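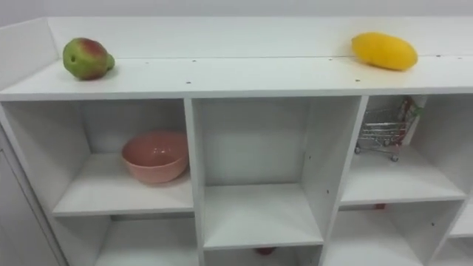

Figure 1. The storage unit with fruit on the top surface and a pink bowl in the upper-left cubby.

Use of Open Shelving in a Shared Student Kitchen
Satish Kaushik
Submitted 25/04/2024

1. Introduction

This report is on the use of open cubby shelving in a shared kitchen. The project was made for the unit Design of Small Living Spaces. Our group had to choose one piece of furniture and study how its users place their things on it and take them away again. We have chosen a white shelving unit with square cubbies. The work was named Project Zemgate, after the street of the first flat where we wanted to do it, and the name stayed when we moved to another flat.

2. Aim

We wanted to answer two questions. The first is which places on the unit are used first when people put away their things. The second is whether an open unit stays tidy when there is no rule for it. Four people live in the flat and all of them agreed to take part.

3. Method

The study had a duration of 15 days. In the evening one member of the group visited the kitchen and wrote down what was in each cubby and on the top. The residents were asked to behave as normal. We did not give labels to the cubbies, and we did not move any objects ourselves. At the end we had a conversation with the residents and asked for their favourite place for fruit, for dishes and for small items.

4. Observations

The top surface was the most popular place. Fruit was nearly always kept there. In Figure 1 a pear is lying on the left part and a yellow fruit, which looks like a mango, is far to the right, with a wide free space between them. One resident explained that he does not like fruits touching each other as they get brown marks. Another said that she puts down her fruit wherever her hand arrives.

The cubbies were used in a less regular way. In the figure, the upper-left one has only the pink bowl, near the divider, and the upper-middle one is empty. The upper-right one holds a miniature metal shopping cart, so decorative things were also given a cubby and not only kitchen things. The residents told us they reach first for the top and look into the cubbies later.

There are also small dark screw holes in the white top surface. We noted them as a point for cleaning, as crumbs can collect in such holes. Simple caps in the same colour would be enough.

5. Discussion

Our expectation was that the cubbies would fill before the top. The notes showed the opposite. We think that the height is the reason: a person who enters with full hands does not want to bend. A second reason can be that square cubbies are deep for small objects, and a bowl alone in one of them leaves most of the space without use.

6. Recommendations

We recommend one fruit bowl on the top, a fixed cubby for dishes, and one cubby that is kept free for things without an owner. Two of the residents have already agreed to try this in May. We would also like to repeat the study with a unit that has doors, if the flat can borrow one.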